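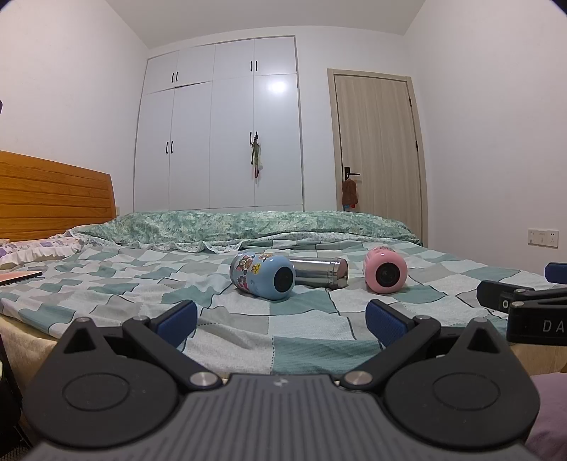 Zorkel

Bottles on the bed, before they go back in the kitchen

Posted 07/02/2023 in Around the house

Three of our drinks bottles, laid out on the checked sheet in the back bedroom. The drawer at Postberg holds far more of them than we use, so I have started going through the lot in small groups and keeping a page for each. The sheet wants straightening and the duvet is still rolled up by the headboard.

Light blue, with stickers
An insulated one covered in cartoon characters. Stickers last longer if the bottle is washed by hand.

Stainless steel
The plain one, lying crosswise between the other two. It came from the Clarkisell shop and cost 30 in the sale. No pattern to wear off – it goes on most of the long walks.

Pink
Small printed pattern near one end. The lid is stiff and I have put a new seal on the list.

The bedding
Teal, grey and white checks on the sheet, green and white on the duvet, and a pillow with small purple flowers. None of it was bought to match. The headboard is wood and gets a wipe of oil every September.

The notebook
Flat and pinkish, at the left of the sheet. I use one like it for the household lists.

Next page: flasks and lunch boxes, once the top cupboard is cleared. The Song page on mugs has been moved to the kitchen section – about 35 pictures, oldest first.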